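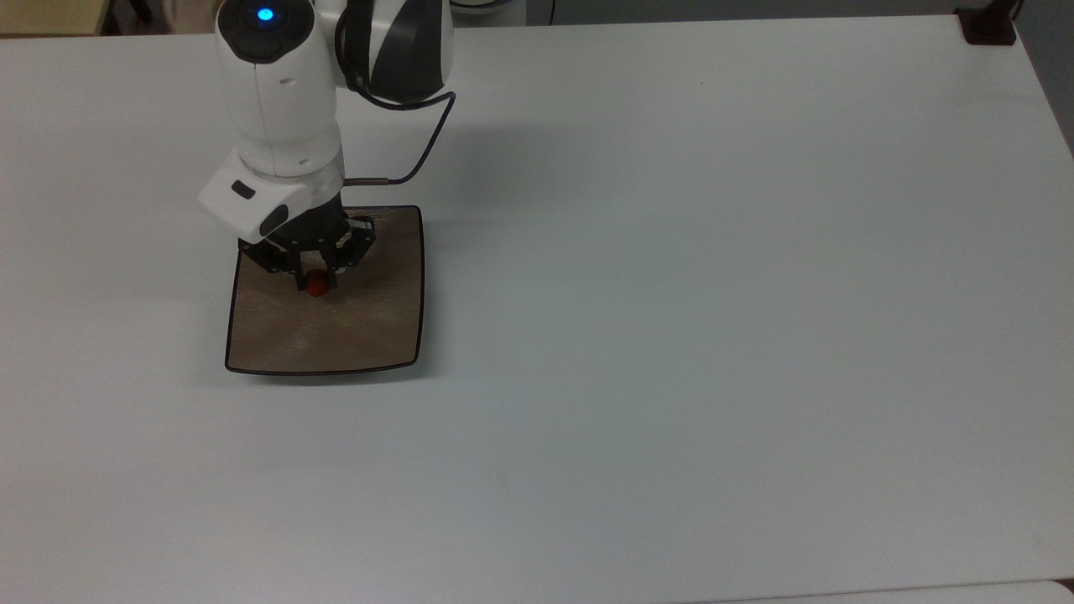 *A white arm and its black gripper over the tray at Brivton, where the equipment budget has gone to live.*

The spreadsheet has a tab called "Arm," and for a while Shona Trevaskis believed that was the tab that mattered. She runs operations at Brivton, a small packing business that ships sample kits to paint shops, and last spring she was told to find out what it would cost to have a robot put small things into trays.

She came back with a number. It was a good number. The owners liked it so much that they approved it before lunch, and she has been apologizing for it ever since.

"I priced the arm," she says. "I did not price the table."

The table is a recurring character in this story. Brivton's old benches had served people well for years, chiefly by wobbling in ways that people had learned to lean against. An arm does not lean. Griltari, the integrator that won the job, sent a polite two-page letter on the subject of rigidity, and a new line appeared in the spreadsheet. Then came the gripper, quoted separately, in the way that a restaurant quotes the potatoes. Then brackets, cable, a spare set of fingertips and a training course with the travel billed on top.

By the time the small stuff had been added up, it came to $4000 more than the figure the owners had liked so much. Trevaskis keeps it in its own column, headed "Potatoes."

None of this is unusual. Talk to anyone who has bought a first robot and you will hear about the compressor, or the door that was too narrow, or the electrician. The arm itself tends to arrive on time and in a handsome box. It is the most predictable purchase of the lot, and it gets nearly all of the meetings.

The other bidder, Treton, had offered a lease. Trevaskis liked the monthly payment and then read page 15, where the payment met its friends: a service minimum, a return fee and a clause about "consumable surfaces" that neither she nor the sales rep could explain. She bought outright. She still isn't sure she was right, and has a tab for that too.

What she would do differently is start with the thing being picked up. Her first plan listed every item in the catalog, 97 of them, on the theory that a machine bought for everything would pay for itself faster. Griltari asked her to choose one. She chose something small and took it badly. But a single item gave her a gripper she could specify, a tray she could measure and a cost per kit she could defend in front of people who remembered the first number.

The second item is budgeted for January. So is a visit from Uzor, which sells inspection cameras and has already sent a brochure with no prices in it. Trevaskis has asked for the price of the camera, the mount, the cable, the software, the yearly renewal of the software and whatever the camera will be standing on.

She is waiting to hear about the last one.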